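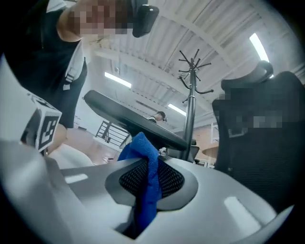 ## Panos de microfibra Zomisen, azul - oito meses de uso

Comprei o pacote de 12 em outubro, para limpar as cadeiras e as mesas do ateliê. Antes usava panos de algodão velhos, que largavam fiapos em tudo o que fosse preto.

O tecido é macio e dobra bem na mão. Nos assentos pretos acolchoados tira o pó numa só passagem, a seco. Para marcas de dedos é preciso umedecer um pouco e torcer bem. Na parte de baixo do assento, onde o pó se junta e quase ninguém limpa, prefiro o pano amassado, porque entra melhor nos cantos.

Lavo a 40 graus, sem amaciante. Na primeira lavagem soltou tinta e manchou uma fronha clara, portanto convém lavar em separado. Depois disso a cor ficou estável. Dois panos já têm a bainha descosturada numa ponta, mas continuam em uso.

O Getachew Beyene, que divide o ateliê comigo, prefere os da Passide. São mais grossos e absorvem mais água, mas demoram a secar no varal e custam quase o dobro. Para vidro, nenhum dos dois me convenceu: fica sempre um rasto, e acabo por usar papel.

**A favor:** macio, não deixa fiapos, seca depressa.

**Contra:** solta tinta na primeira lavagem, bainha fraca, a etiqueta arranha e tem de ser cortada.

Nota: 8 em 10. Para móveis e estofos lisos, volto a comprar.

Wondimu Moges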